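Spent Monday on cell 2 at Rirside, the tabletop one with the wrist camera. It had started dropping soft items again. Posting what I did in case anyone else looks after a similar setup.

1/ The fault first. It would reach the right spot, close, lift, and lose the thing at the top of the lift. Hard items like bowls were fine. Fabric toys were the problem.

2/ Sólveig Frandsen had already swapped the fingertip pads last week, so I left those alone and checked the fasteners on the fingers. Two on the left finger had backed out. You couldn't see it, but you could feel the tip move if you pushed it sideways.

3/ Took both fingers off, cleaned the threads, put them back with a small drop of medium threadlocker. Let it cure over lunch. Please don't use the strong stuff here, you will want these off again.

4/ While the fingers were off I wiped the slides. There was a lot of fluff in there, most of it red. Dry brush, then a lint-free cloth. No oil. Oil picks up more fluff and then you're doing it again in August.

5/ Next, zero the gripper. Close it with nothing between the fingers, set that as zero, open it fully, close it again. Ours came back 2 counts out the first time and spot on the second. If yours keeps wandering, look at the cable before you blame the encoder.

6/ The cable, then. The wrist camera lead shares a clip with the gripper lead on this arm. The clip was too tight and pulling at full rotation. Moved it one hole along and left a bit more slack.

7/ Camera bracket: one screw, nipped up. Ran the hand-eye calibration again afterwards, as you should any time that bracket has been touched. 47 poses, all accepted.

8/ Then the table. We lay out a mix so that the fingers get different shapes and weights: a ketchup bottle in soft fabric, a couple of strawberries, a half-peeled banana, a plate, bowls. Keep one item out in the clear for the first approach.

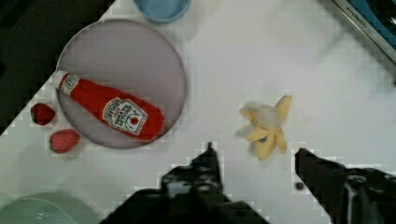 9/ Grip force was set at 200 on our scale, left over from the Cumero job. Too low for fabric with the new pads. I went up in small steps and stopped when the lift held. Wrote the new value on the card by the controller.

10/ Intan Mandagi is running 1,000 cycles on it overnight with the log switched on. If the zero drifts we should see it there.

11/ For the spares list: finger screws, one cable clip, pads. We get the pads from Arard and they're slow, so order before you're down to the last pair.

12/ Next check on this cell is the slides again, in a month. I'll post the log results when I have them.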